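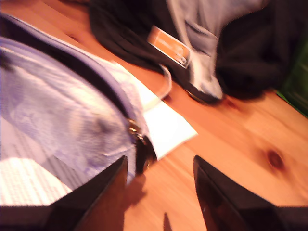
The Alleo pouch in lavender, with dark trim

Shop > Bags and Pouches > Everyday > Alleo

November, by Corina Moser

The Alleo is the bag I make more of than any other, and I still enjoy cutting every one. It began as a knitting bag for my neighbor Elba Ulloa, who wanted something soft enough to squash into a suitcase but roomy enough for a sweater in progress, needles and all. She took it to her Tuesday-less retirement (her words - she says the days have all run together) and came back with orders from half her knitting circle!

It's cotton on the outside and cotton on the inside, with a thin layer of padding between the two so your glasses and your phone can ride along without getting knocked. The lining has 2 pockets, one deep and one shallow. The shallow one is for the small stuff that always sinks to the bottom of a bag - stitch markers, lip balm, the good pen.

Lavender is item 1009 and has been in the shop from the start. Moss green is item 852, and I only have what's left of that bolt, so please write before you order if you need more than one. I dye in small batches here in Wasville and the shade drifts a little from batch to batch. If you are matching a bag you already own, send me a note and I'll hold it up against what's on the shelf.

Wash it cool, on its own the first time, and hang it up to dry. A warm iron is fine on the body of the bag, but go easy along the trim. The outer fabric is 100 percent cotton and it does get softer with use, which I happen to like very much.

Gift wrap is free, just say so at checkout. If you'd like something larger, have a look at the Edet tote, cut from the same cloth with longer handles.

Contact Corina at the Wasville workshop | © Alleo Bags | Back to top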